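Course Materials > Robot Software > Lecture Notes

Perception and Task State for Tabletop Sorting
Tsehay Weldu, with lab notes by Ilham Kusuma
March 9, 2020

These notes cover the second half of the unit on task planning. Read them with the Dramel interface sheet open. The planner used in lab is Skallitz, and the state format is the one set out in the Gebreyes handout.

1. Two views, one state

A head camera sees the whole layout but loses detail wherever the arm crosses the line of sight. A wrist camera gives close views of containers and small parts, but its pose changes with every joint motion. The state estimator takes both streams and publishes one list of objects. Each entry holds a class label, a pose in the table frame, a support relation (on, in, none) and an age in milliseconds.

The support relation is what the planner reads. Poses are used later, by the grasp module. A chopstick whose pose is wrong by a small amount can often still be planned for. A chopstick listed as "in bin" when it lies on the tray will send the planner down the wrong branch.

2. Views of the sorting table
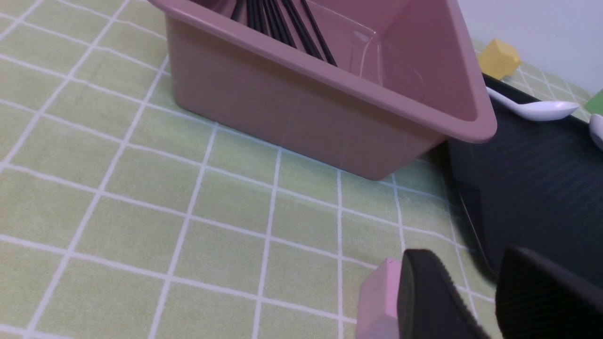
Bin, chopsticks and tray: the containers and slender objects the estimator must label.

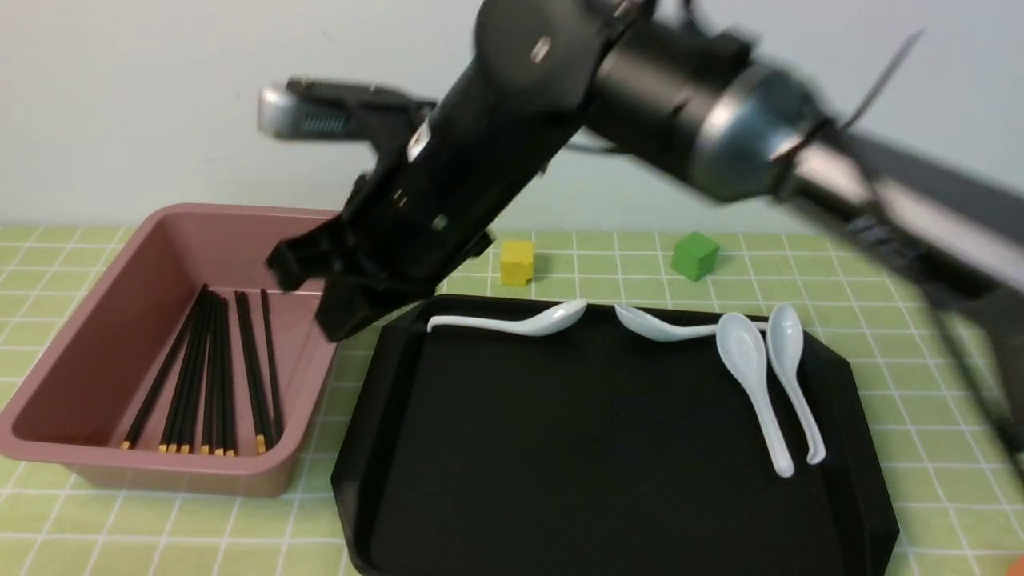
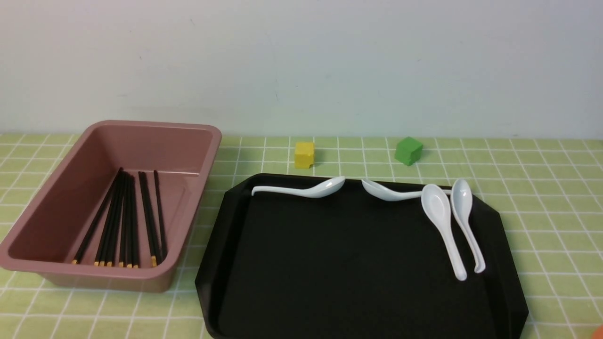
Head view with the arm out of the picture. All support relations for the spoons can be read from it.

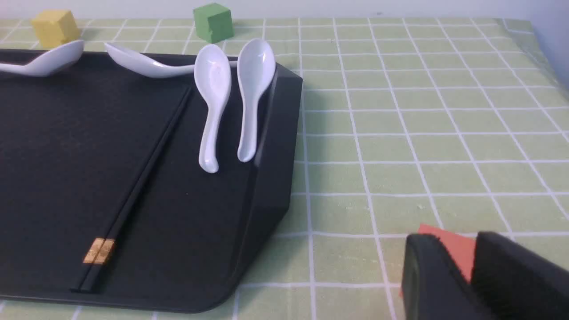 Why is the wrist camera not used alone?
It sees only part of the table at a time, so an object outside its view would either drop off the list or keep an old pose. The head camera keeps those entries current.

3. Thin and dark objects

Black chopsticks on a black tray give weak depth and weak color contrast. The segmenter in the Turnton package relies on the gold-colored band near one end. It finds the band first, then fits a line outward along the shaft. If the fit is poor the entry is published with no orientation, and the planner must request another view before it may call a grasp.

White spoons raise a different problem. Contrast is high, but two spoons lying side by side or bowl to bowl merge easily into one mask. The fix used in lab is to split any mask whose outline has two bowl-shaped lobes.

4. Timing

The estimator drops an entry when its age passes 2000 ms. The wrist stream is accepted only when the arm has been still for 300 ms – earlier images carry motion blur and a stale transform. End-to-end delay from image to published state is around 325 ms on the lab machines. A planner that acts on a state older than its own last motion is acting on the wrong table, so every action must carry the time stamp of the state it was planned from.

5. Replanning

Skallitz replans on a change in any support relation. It does not replan on a change in pose alone. Use the hold flag while the gripper is closed. Without it, an object leaving the tray is reported as "none", and the planner starts a search for something the robot is already carrying.

6. For lab

Bring a working copy of the estimator node. You will write the merge step for the two streams, with 2 tests: one where the arm blocks a container in the head view, and one where the wrist pose is late. Log the support relation before and after each merge. Submit the log with the code.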